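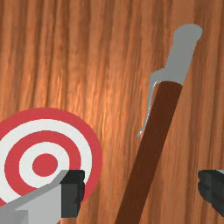 Bukow Tabletop: knife and target examples

README, last revised in August. Maintained by Terence Penrose.

What this is

Simulated examples of a two-finger gripper picking up a knife by the handle and setting it down on a round red and white target. Everything was rendered. No real arm was used at any stage, and nothing in this release says how a policy trained on it would behave on one.

I took over the set from the Urbańczyk group after the original notes had gone missing. Some of what follows is reconstructed from the generation scripts, and I have tried to say where.

What's in it

Each example holds a view from near the gripper, the joint positions, the open or closed state of the fingers, and a one-line instruction. There are 4 splits:

train
held-out poses
held-out wording
odds

"Odds" is whatever the earlier maintainer couldn't place. I would leave it out of anything you plan to report.

Instructions come in 6 phrasings. The old project page called this "natural language variety". I'd call it a template with the verb swapped.

How the examples were gathered

Most came from a scripted planner that knows exactly where the knife and target are. A smaller share was driven by hand through the Derkeo controller, with 2 operators. The planner examples are smooth and all look alike. The hand-driven ones wobble, back off and try again, and in my view they are worth more per example, though I haven't run the comparison properly and neither had anyone before me.

An example was kept if the simulator's own check passed at the last step. That check measures only where the centre of the knife ends up. It says nothing about whether the grasp was sensible, and a knife nudged into place with closed fingers passes just as well as one that was lifted.

Known problems

The knife is a simple model with a plain dark brown handle and a rounded, blunt tip. Don't expect a detector trained on it to recognise much in an ordinary kitchen drawer.

The table is always wood grain. Lighting was supposed to be randomised, but the range in the script is so narrow that I doubt it matters.

The target is sometimes partly out of view or behind a finger. Earlier versions threw those examples out, which made the benchmark look easier than it was. I have put them back. If your numbers drop against the Jatov release, check this first.

Contact between finger and handle is too forgiving. Grasps hold in the simulator that I wouldn't trust with a pencil.

Suggested use

Fine for testing a training pipeline, or for checking that a model pays any attention to the instruction. Hold back at least 40 examples from the hand-driven portion and look at them yourself before you quote a success rate – the logged figure flatters everybody.

Please don't cite results on this set as evidence of safe handling of blades. It has been done once already, and I asked for the sentence to be removed.

Changes in this version

Restored the partly hidden targets
Renamed "misc" to "odds"
Fixed the finger state, which was logged one step late
Removed the leaderboard

Corrections go to the issue tracker. Include the example number and the split, and say which version you downloaded.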